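Home Magazine Mind
Mind

My Month of Trying to Remember Things

10/01/2025

I lost my car in a parking garage in February. I don't mean it was stolen. I mean I walked up and down level 3 with a bag of groceries cutting into my fingers, pressing the key fob like a doorbell, while the car sat quietly on a different level altogether. I was 41 at the time. My first thought was that my brain was going, and my second was that I had ice cream in the bag.

So I did what a lot of people do at that point and downloaded a memory app. It's called Monda, it has a cheerful little moon on it, and within a minute it had told me my memory score was 103. I was thrilled! Then I went looking for what the score meant and couldn't find anything, except that it could be "improved with daily play." Compared to whom? Other people who'd lost their cars? The moon wasn't saying.

I played it every day anyway (I like a streak as much as anyone). You get a grid, some squares light up, they go dark, you tap where they were. By the end of the first couple of weeks I was really very good at tapping squares. I also left my wallet at the dentist.

That wallet is the reason I started reading up on the subject, and the same point came up again and again. Getting better at a memory game mostly makes you better at that game and at games a lot like it. Researchers argue about how far the benefit spreads, and some are more hopeful than others, but the big leap from glowing squares to "where did I put the thing" is pretty hard to show. I felt a bit cheated, and then a bit relieved, and I let the streak go.

What I got interested in after that was the phrase working memory, which I'd always assumed meant memory that works. It's the small mental counter space where you hold stuff while you're using it: the first half of a sentence while you read the second, the phone number between hearing it and dialing it. It's tiny! Everybody's is tiny, though some are tinier than others, and it gets wiped clean by almost anything. Somebody says your name, a truck goes by, you wonder if you turned off the iron.

Once I knew that, the parking garage looked different to me. I had pulled in that day while on the phone with my sister, planning a birthday dinner, and I'd walked to the elevator still talking. There was never a moment when I looked at the number on the pillar. You can't forget what you never took in, and psychologists have a plain name for this, an encoding failure. A lot of what we call forgetting seems to be that. The memory didn't leak out of my head. It never got through the door.

I tested this on myself in the least scientific way possible. For a week, every time I put my keys down, I said out loud where they were. "Keys, blue bowl." "Keys, on top of the dryer, for some reason." My family found it hilarious, and I felt like a train conductor, but I didn't hunt for my keys once. Then I stopped saying it for a week, and the hunting came right back.

The other trick I tried was the old one where you walk through a building in your mind and leave things in the rooms. I used my grandmother's house in Plurach, where I spent every summer and could still find the light switches in the dark. I put eggs on the porch swing and batteries in the bathtub, and a huge carton of oat milk went in my grandmother's bed with the quilt pulled up. I went to the store with no list and came home with everything except the batteries. The funny part is I can still see that oat milk. I may see it forever, which has made me careful about what I put in there.

It's slow, though. For an ordinary grocery run a pencil beats it, and I've quit feeling guilty about the pencil. Writing things down doesn't count as cheating when the goal is dinner. 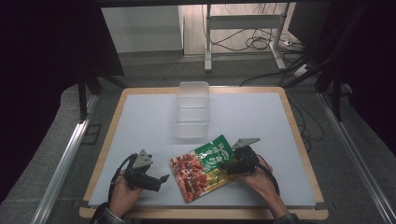 I mentioned all this in my newsletter and got more mail than I've had on anything, mostly confessions. One reader, Stan, wrote that he thinks I'm too hard on the games, that he does his squares every morning with his coffee and doesn't care if it helps him find his glasses, he just likes being quick at something again. I've thought about that letter a lot. I'd been treating the game like medicine, and when it didn't cure me I was mad at it, and he was over there just having a nice time.

The letters also pushed me to ask about sleep, which I'd been skipping over because I didn't want to hear it. I went to an evening talk at the library in Gillach, and the speaker spent half of it on sleep and how the brain seems to sort and store the day's business overnight. I had been staying up until 2 most nights (reading articles about memory, if you can believe it). I've moved that back to eleven, and I'm a nicer person at breakfast, according to the people who have to eat it with me.

If you're truly worried, if you're getting lost on streets you know or someone close to you has noticed a change, please go see a doctor and skip the apps. I did mention the garage at my checkup. My doctor asked what I'd been doing when I parked, and when I told her, she wrote nothing down at all.

I take the bus to that part of town now, mostly. When I do drive, I hang up before the ramp and read the pillar out loud, level and letter, and last time a man getting out of the next car said it back to me.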